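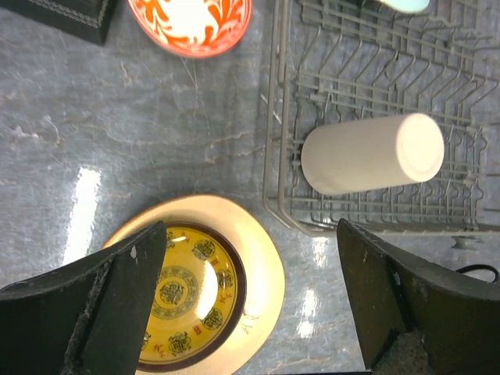
**Oduor Chege**
Surface maintenance lead, Plikus

To: stone-care list
Subject: Re: Sealer interval on polished counters

Tharindu Gamage wrote on Sunday:

> We have 28 kitchens in the Primura building, all polished stone, all
> sealed with the same solvent-based product at handover. The spec sheet
> says to reseal every year. Residents complain about haze after the second
> coat. Do we strip and start over, or is the yearly interval wrong?
> Also, can scratches be taken out at the same visit?

Tharindu,

Test before you reseal. Put a teaspoon of water on the stone in three spots: by the sink, by the cooktop, and somewhere that gets little use. Leave it 15 minutes and wipe. If the stone has not darkened, it does not need sealer. Dense polished stone takes up very little, and what it does not take up dries on top. I would bet that is your haze.

For removal, try the same sealer first. Wet a small area with it, wait two minutes, and buff off with a dry white pad before it flashes. Fresh solvent softens the old residue. If that fails, go to a stripper, but check the stone type first. Anything acidic will etch marble and most of the limestones sold as marble. Half the "granite" in our work orders was misnamed, so do a drop test on an underside or offcut.

Scratches are a separate job. Sealer does not fill them. Look at the surface under a low, raking light and sort them:

- Pale lines that wipe away with a damp melamine pad are metal transfer, usually from pans or rack feet.
- Fine lines you can see but not feel will come out with polishing powder on a felt pad.
- Anything that catches a fingernail needs diamond pads. Run the full sequence up to 3,000 grit, or you will leave a dull patch.

Keep the machine slow and the pad wet. Do not spot-polish an area smaller than the pad.

On rubber feet: check them under dish racks. Worn ones trap grit.

I can send the log sheet we used at Alurico if it helps. It has a column for dwell time, which the printed one lacks.

Oduor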